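Gripper notes from the back bench

Hello again, and happy August! I promised in the last issue that I'd quit fussing with the controller and get back to fingers, so that's where my time has gone. The job is the same plain one as before: blocks and a ball, one basket, one white table. I like it because it's dull, and dull jobs show up the differences between fingers better than anything fancy does. 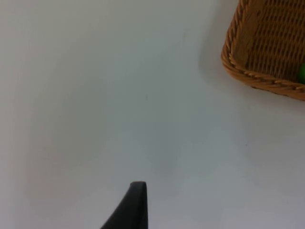
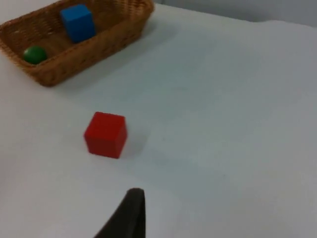
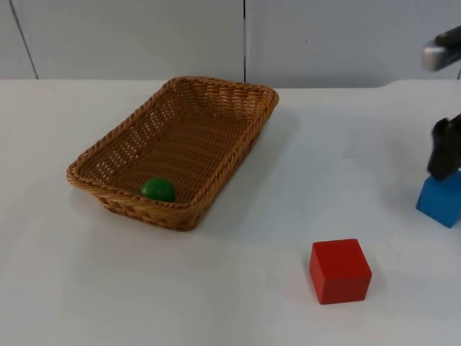
Black fingers and the wicker basket, in all three.

Should I buy soft finger pads before I've tried the hard ones that came with my gripper?

Try the hard ones first. Give them a week on whatever you really want to pick up, write down what slips, and then spend money on that problem. Plenty of people find the stock fingers are fine for blocks and only need pads for round or slick things.

OK, on to my own comparison. I've got two sets going, the stock Cluven fingers and a tapered pair from Nallura, and I gave each set 204 tries over the month (yes, my wrist hurts from resetting the table). The Nallura pair missed 4. The Cluven pair missed 9, and most of those were the ball squirting out sideways when I closed too fast. So the gap is real, but it's smaller than I'd hoped for the price! If you mostly handle things with flat sides I'd keep your money.

What I do love about the tapered ones is getting in next to a basket wall. The fat fingers want to land on the rim, and wicker is a nasty thing to land on, it gives a little and then it springs back and your nice careful approach is off. With the narrow tip I can come down much closer to the side and still have room to open.

Živko Yordanov wrote in to ask about wrist cameras versus a fixed one. I run both and I'd hate to give up either. The wrist view is wonderful for the last little bit of an approach, but it loses half the table as soon as you're low, and then the fixed view is the one telling you where everything went. Živko, if you can only afford one, start with the fixed one and mount it so it can't be bumped. I learned that with an elbow.

I still haven't touched the Nosero controller. It's in the box and I've read as far as the page on grounding. Next month, maybe, if the cables show up.

Recent items
Papadopoulos arm mount: second look
Closing speed and why I slowed mine down
Two cheap ways to tame a wrist cable
Readers' finger pads, part 2
Unboxing the Nosero (sort of)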